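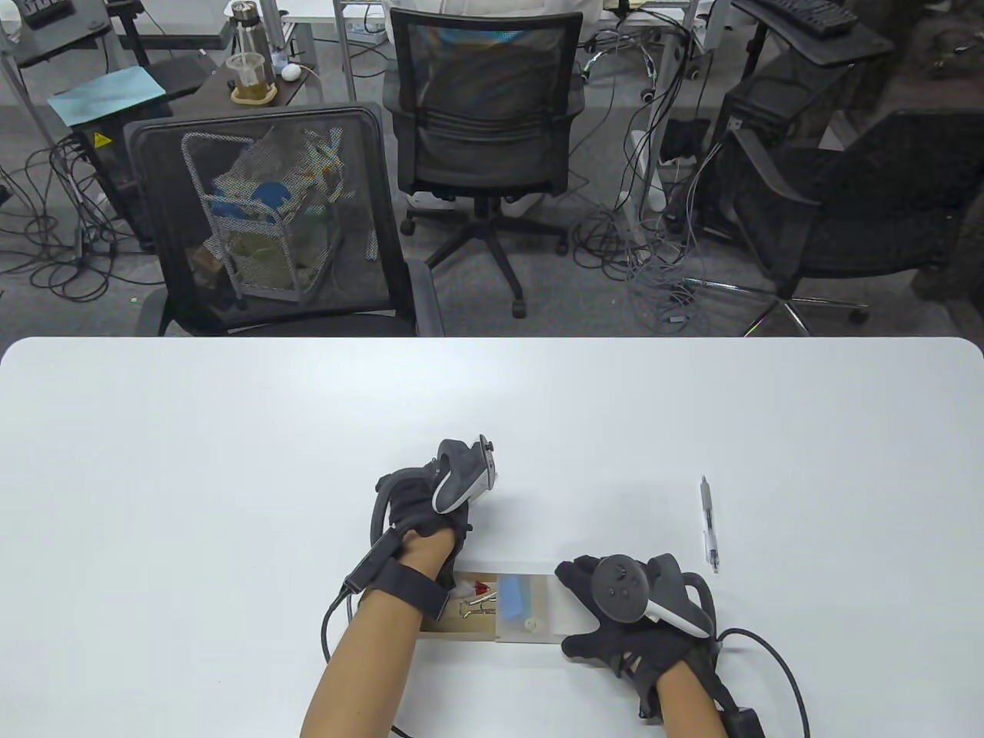 About > Our Workshop > Who we are

Who we are

Posted in July by Gitau Mugo

Tamholm is a shared workshop for people building robots and small automation projects. Started with 2 benches and a shelf of dead printers. Now one long carpeted floor, desks down both sides, more cable than anyone wants to coil up.

Members bring their own builds. Mostly home stuff – a feeder that runs on a timer, a sorting arm for the garage, a cart that follows you around the yard. Kits welcome, scratch builds welcome, half finished things from your closet very welcome.

What we're building now

Faro is the house project. An arm you steer by hand, one controller in each fist, until it learns to pick up desk clutter and put it where it goes. Small parts are the hard bit. Clips, pens, caps, little glass things that roll. We've had some 350 practice runs at it so far and want 600 before we touch the wrist design again.

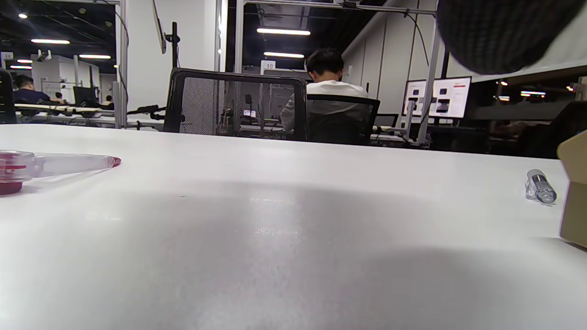 Pen-shaped tube and a glass vial on the white table, desks behind.

Wosa is smaller. Going for doors, lids and latches on household machines, the stuff you open with a fingernail. Grip pads get swapped a lot. If you have a thin flexible pad that doesnt peel after a week, come talk to us.

Yurt is the software side. Logs the runs, plays them back, complains when a cable drops out. Runs on an old desktop, code is open to all members.

How we work

Gloves on at the test table, including visitors. Light work gloves, knit is fine, we keep spares by the door. 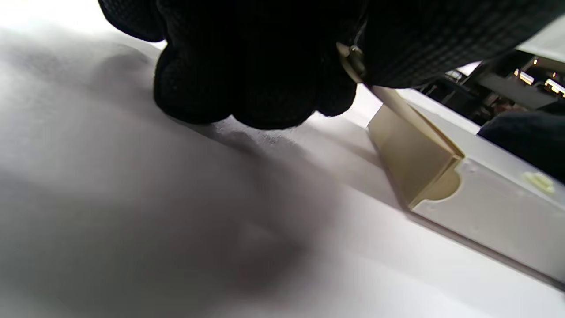 Most evenings somebody is at the table and somebody else is at a screen going through the last run. Quiet until 5 pm, louder after. Ask before you move anything thats clamped down. Soldering stays at the back bench, fan on.

Joining

Membership is $30 a month, covers bench time, hand tools and the parts bins. Filament is extra. No experience needed but you do have to read the safety sheet and sign it – takes ten minutes. Come by for a look first, write ahead so Gitau can let you in.

Contact Tamholm | Copyright Tamholm Workshop, all rights reserved | Back to top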